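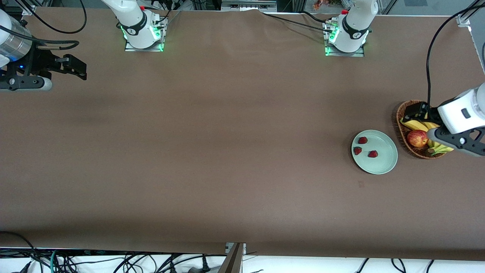
Fruit job on the brown table, three strawberries plated, left arm over in the basket.

Two arms, one table, too many strawberries
Forum > Home and Shared Shop Builds

stulstead_raed
Hi all, long post, so get a coffee! Some of you remember me asking about mounting plates back in the summer. Well, both arms are up now at our shared shop in Stulstead, bolted along the far edge, and I've spent more evenings than I'd like to admit teaching them to move fruit between a plate and a basket. The right arm is parked out of the way with its gripper open while I work on the left one.
My trouble is the basket. Going in from above is fine on my bare test block, but with the rim and the bananas in there I have so little room for the fingers. I give it 3 tries per run and then call it. Do I change the approach angle or just get a shallower basket?
Raed Harb

brullo
Oh, this makes me happy, Raed. Shallower basket, no question. Wicker is a pain anyway, fingertips love to snag in a weave. I fought one for most of a winter and then swapped to a plain tray and got my weekends back.

Marnie_K
I'm going to disagree with brullo, kindly! If you swap out everything that's hard you end up with an arm that can only do trays. Keep the basket and tilt the wrist, maybe 30 degrees to start, so the lower finger comes in along the rim. And slow down for the last little bit. Mine was set at 109 percent of the default speed for weeks and I kept blaming the gripper, bless it.

brullo
Fair, but he asked how to get it working, and there's a lot to be said for one easy win before the hard one.

oldflillby
Could we talk about the cables along the near edge? I'd get those into a tray before touching anything else. I spent more than 800 dollars on my setup and the thing that stopped it cold was a plug I'd nudged with my knee.

stulstead_raed
Guilty, oldflillby. There's a box of cable clips sitting in my car as I type. Marnie, I like the tilt idea and I'll try it Saturday, strawberries off to one side so I don't make jam. brullo, if it goes badly you may pick the tray.

Marnie_K
Post your wrist settings when you have them, please! I'd love to compare with mine.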